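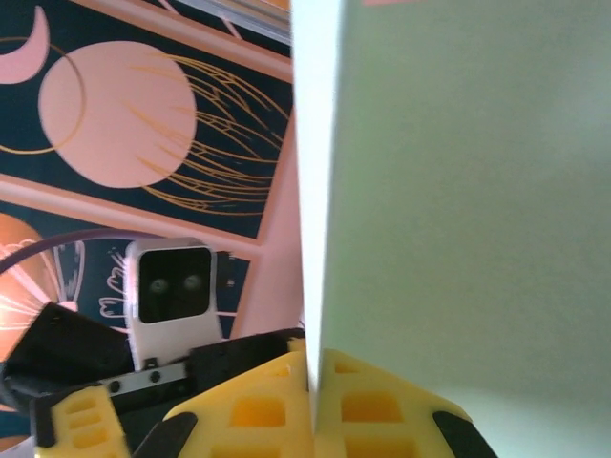 How to Make Flatbread Dough With Kids (Ages 5 to 10)

By Ekaette Effiong
6 min read

Flatbread is the first dough I teach in the after-school cooking class at Rilar. It has five ingredients, it needs no yeast, and a child can go from flour to a finished piece in less than an hour. The recipe makes eight small flatbreads, enough for four kids to have two each.

What you need

500 grams all-purpose flour, plus extra for the counter
2 teaspoons baking powder
1 teaspoon salt
300 grams plain whole-milk yogurt
3 tablespoons olive oil
A few spoonfuls of water, if the dough is dry

You also need a large bowl, a kitchen scale, a rolling pin, and a heavy skillet. Cast iron is best, but any skillet with a thick bottom will do. Short rolling pins are easier for small hands. A clean, straight-sided jar works too.

Before the kids start

Clear more counter than you think you need. Each child should have a space about as wide as their elbows when their hands are on their hips. If the counter is too high, move to the kitchen table. Kneading on tiptoe is tiring and the dough ends up on the floor.

Wash hands, push up sleeves, tie back hair. Put a damp dish towel under the bowl so it doesn't slide.

Step 1: Weigh and mix the dry ingredients

Set the bowl on the scale and press the zero button. Let one child spoon in the flour while another reads the number out loud. Five-year-olds can do this if you tell them which number to stop at. If they go over by a few grams, leave it.

Add the baking powder and salt. Stir with a fork for a slow count of ten.

Step 2: Add the yogurt and oil

Make a well in the middle of the flour. Pour in the yogurt and oil, then stir from the center outward. When the fork gets stuck, switch to hands. The dough will look shaggy at first, and kids often say it needs more water. Wait a minute and keep squeezing. If there is still dry flour in the bottom of the bowl, add water one spoonful at a time.

Step 3: Knead

Tip the dough onto a floured counter and cut it into as many pieces as you have children. Show them the motion once: push away with the heel of the hand, fold back, quarter turn. Three minutes is enough. This dough doesn't need to be stretchy, just smooth.

Very sticky dough gets a pinch of flour — a pinch, and the adult holds the flour bag.

Step 4: Rest

Put the pieces back in the bowl, cover with a towel, and leave for 25 minutes. Don't skip this. Dough that hasn't rested springs back under the rolling pin and younger kids get frustrated and quit.

We use the time to wash the forks and mix a topping. Soft butter with a grated garlic clove is the usual one. Kamil Vaněk, who teaches the older group, makes his with chopped dill and lemon zest, and it is better than mine.

Step 5: Roll

Divide the dough into eight balls. Flatten each one with a palm, then roll from the middle out, turning the dough a little each time. Aim for the thickness of two stacked quarters. The shape doesn't matter. Last March we had a whole batch of dinosaurs, and they cooked fine apart from the tails, which burned.

Step 6: Cook

An adult does this part with the younger kids. From eight or so, a child can turn the bread with long tongs while you stand next to them.

Heat the dry skillet over medium for three minutes. Lay in one flatbread and cook until bubbles form and the underside has brown spots, some 30 seconds to a minute and a half depending on your stove. Turn and cook the other side. Wrap the finished ones in a towel to keep them soft. Spread with topping while warm.

If something goes wrong

Tough bread: too much flour on the counter, or rolled too thin.
Raw in the middle: skillet too hot. Turn it down and give the next one longer.
Dough keeps shrinking: rest it ten more minutes.

Storing

Flatbreads keep for a day in a sealed bag. To freeze them, put parchment between the layers and use within a month. Reheat straight from frozen in a dry skillet, a minute on each side.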